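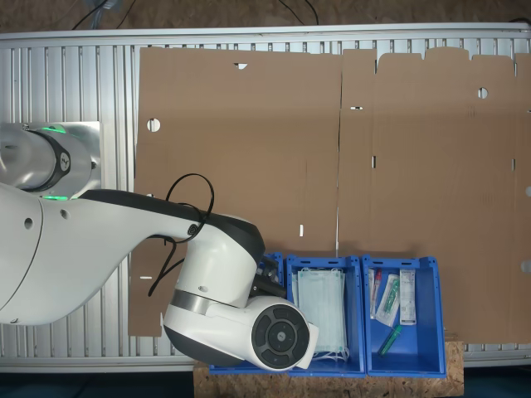
Criterios para el embalaje del archivo doméstico

Publicado el 31 de marzo de 2022 por Anayeli Barrera

Con motivo del próximo traslado a la calle Zamudio, quien suscribe ha revisado el procedimiento de preparación de cajas. Se establece que el cartón se conserve siempre desplegado sobre una superficie plana y que cada caja se arme únicamente en el momento de llenarla.

Los libros irán en cajas pequeñas, con un máximo de 11 kilos por unidad. La vajilla -- incluida la sopera de Nirnberg -- se envolverá pieza por pieza. Anayeli Varela ha aceptado conservar las plantas hasta agosto, gesto que agradezco formalmente.

Queda pendiente decidir el destino de las revistas.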